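About Kalemstead Robotics School

Kalemstead is a small school in the back half of the old Lenz bindery in Dedberg. Gudrun Stöcker opened it for adults who wanted to learn to set up, teach and look after robot arms, and who didn't fancy going back to university to do it. Dirk Brandes joined her in the second year and runs the workshop. We take nine learners a term, and we like to know them all by name before the first tea break.

Most of what we teach is tidying. It sounds humble, we know, but picking up a soft toy or a cloth and putting it in a basket is a wonderfully hard thing for a machine to do well, and you learn an awful lot from watching it go wrong.
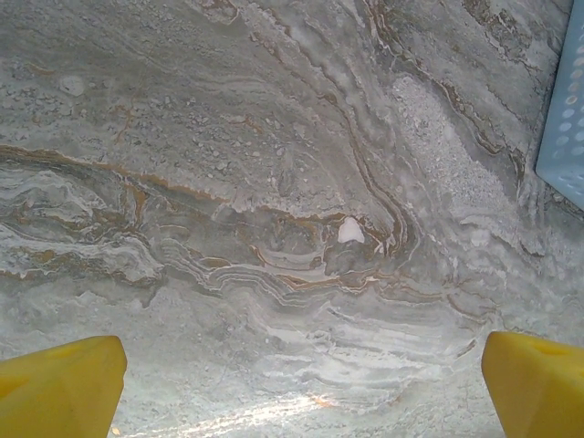

The October fault

People who visit us nearly always ask about the October fault, so we may as well tell it properly. One evening, a little after seven, an arm that was meant to be holding still over a basket dropped its wrist and swung sideways towards the learner beside it. She had her hand well back, as we teach, and was not hurt. It gave all of us a fright, though, and Gudrun closed the workshop that same night.

Dirk spent most of a fortnight going through the logs. He had 953 recorded runs to work from, and the trouble turned up in a good many of them once he knew what to look for – a short drop in power at one joint, over in a blink, after which the arm woke up believing it was somewhere else. A connector had been working itself loose each time the cable was pulled tight. We had noticed the odd twitch earlier in the term and put it down to the software. 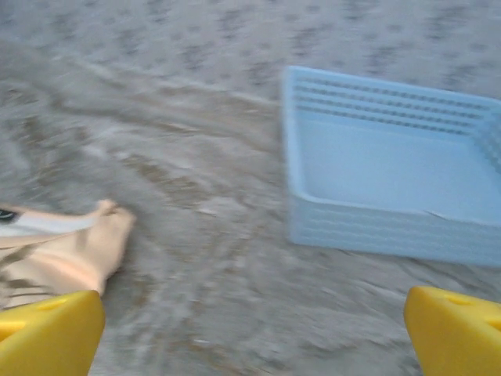
That was our mistake, and we'd rather own up to it on this page than have you hear it second-hand over in Grekberg. A twitch is now written in the fault book the moment somebody sees it, however small, and the arm stays off until Dirk or Gudrun has signed it back on. We replaced every joint connector in the building, gave the cables more slack, and changed the start-up so that an arm which loses power waits for a person before it moves again. Then we did around 500 slow test runs with everyone standing behind the line, which made for some very long evenings and a great deal of toast.

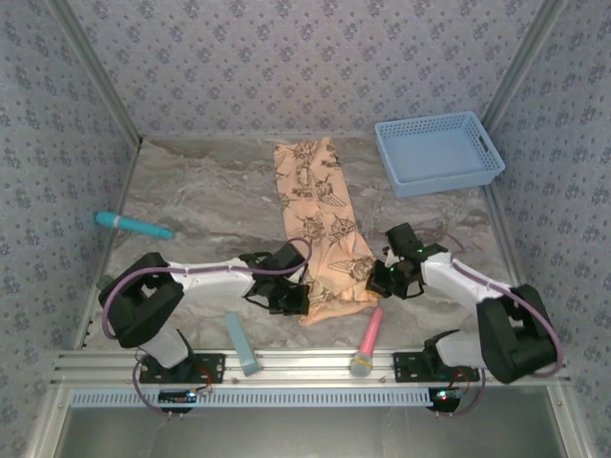

Learning with us now

The fault has become part of the course. In their third week, learners get a copy of the October logs and are asked to find the drop for themselves, and they're always so pleased when they do! Come and see us on an open evening if you'd like to know more – the kettle is on from six, and the side door is the one that opens.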